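Gunvor Lindqvist has run the night ferry desk at Endell for 68 months, and she still writes the crossings down in pencil.

"The screen goes off when the wind gets up," she said. "The notebook doesn't."

Last winter the desk handled 1,466 foot passengers, most of them on their way to shift work in Ultcombe. She knows plenty of them by their coats. The 4:40 a.m. sailing is the busy one, and in February it is often late.

"People want to know two things, is it going and when. If I don't know, I tell them I don't know."

She would like the waiting room heated before 5 a.m. The operator, Kristiansen, has told her it will look at the cost again in spring. She has asked twice before.

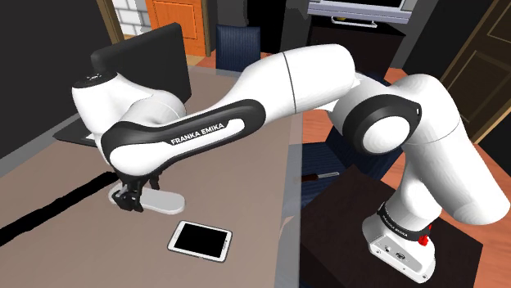
Trygve Viklund would leave the heating alone and put the money into a second early boat, as the room is only cold when the ferry is late. Lindqvist has heard that argument.

"Fine, get the boat," she said. "Until then they're standing there in wet shoes."

Her next shift starts at 10 p.m.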